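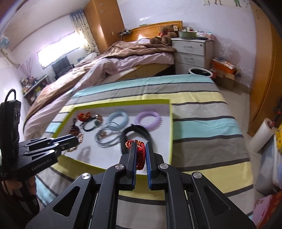

Chapter 2
Water, Soil and the Small Farm

In many dry regions the farmer decides when to irrigate by looking at the leaves. This method is old and it works quite well, but it has one weakness: when the leaves show the need, the roots have already suffered for several days. In this chapter we study how simple measuring can help the farmer to act earlier.

We begin with the soil itself. Section 2.1 explains how sand, silt and clay hold water, and why two fields on the same road can need a very different schedule. Section 2.2 presents soil moisture sensors and the depth at which they should be placed. Section 2.3 follows the growers of Akwood, a valley with 57 small farms, through one season that ended in November. Their agronomist, Dagný Bergmann, kept a notebook of every irrigation, and we will use her notes in the exercises.

Before you read further, take a handful of soil from 15 centimeters below the surface and press it in your fist. Write down if it keeps its shape or falls apart. You will need this note in Section 2.1.

Key terms: field capacity, wilting point, root zone, drip line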